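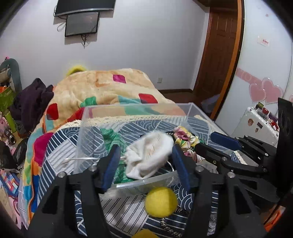

Two grippers, one clear bin, one drawstring pouch. Bedroom tidying, bin stage.

1/ I've spent the week reading the Tekthorpe good practice guide for home manipulation work. It has 382 numbered clauses. I have questions about most of them and I'm going to be annoying about it here.

2/ Start with clause one of the handling section: "Objects shall be presented on a plain, uncluttered surface." Look at the top of this thread. Patterned cloth, lace trim, a plush blanket with big blocks of color. That's a bed. People have beds. If your standard only covers plain surfaces, say it's a standard for plain surfaces.

3/ The usual answer is that plain comes first and messy comes later. Fine. I've been hearing "later" for a long time now and the messy annex is still a heading with no text under it.

4/ Next. Clear containers. The guide files them under "avoid where practicable." A see-through bin is a pain, I agree. The pattern of the cloth shows right through the wall and the rim throws back a bright white glare. Any depth reading you take off that rim, I'd like to see it before I trust it.

5/ But go to any store and look at what they sell for storage. Half the aisle is clear plastic. "Avoid where practicable" means we tested on the easy ones and wrote the exception afterward.

6/ Cords! There is a whole page on power cables and not one line on drawstrings. The pouch up there has a string that goes over to the wall of the bin and ends in a knot, and a second thin cord hanging down over the front rim. So where does the pouch end? If the cord is outside the bin and the pouch is inside, is that "placed"?

7/ I asked three people who score this stuff for a living and got three answers. One said yes, one said no, one said it depends on whether the cord is "functionally part of the object," and then couldn't tell me what that meant.

8/ This matters because of the success numbers. Rindivell put out a sheet claiming 2475 scored placements under the guide. Great. Which way did they score cords? It isn't in the sheet. I wrote and asked. The reply thanked me for my interest.

9/ Soft stuff in general gets waved through. The guide wants a "stable final pose" for every item. Tell me the stable final pose of a bunched-up piece of floral fabric. Go on. It's as stable as it was going to get the moment you let go, and it looks different every time.

10/ What I'd write instead, and I've sent this in as a comment twice:
- say what counts as inside, with cords and straps named
- say what happens to an item that's partly under another item
- let the scorer mark "can't tell" and publish how many of those there were

11/ That last one gets the most pushback. Zultura told a workshop in July that a "can't tell" box would "reduce confidence in the results." Yes. That is what it's for.

12/ Two-gripper work. The guide says the jaws should keep a "safe separation" from each other at all times. No distance given. In a bin this size one comes in from the right, the other comes up from the front, and they're working the same small patch. Either give me a number or drop the sentence.

13/ I did find a number, in a draft from Afridi: 40 mm. No reason given for it, no test behind it that I could find. I suspect somebody liked how it sounded. Still better than "safe," I suppose - at least I can argue with 40.

14/ Stuff outside the task area. The guide says to log "all objects within reach." There are yellow balls in front of that bin and a braided rope next to one of them. Are they in the task? In the way? The form has one box, "clutter present Y/N." One letter for an entire bedroom.

15/ Somebody will say standards have to start simple. I've sat through 13 review calls on this document and I've heard it on every one. Simple is fine by me. What I object to is printing "suitable for domestic environments" on the cover when the inside describes a lab bench.

16/ To be fair, since I'm told I never am: the section on pad wear is good. Check before every session, write down what you saw, swap both sides together. Short and clear, and a tired person can follow it at 6 pm. Whoever wrote that should be handed the rest of it.

17/ Comments close Tuesday. If you do this work in real rooms, send yours in, even if it's one line about drawstrings. Especially if it's one line about drawstrings.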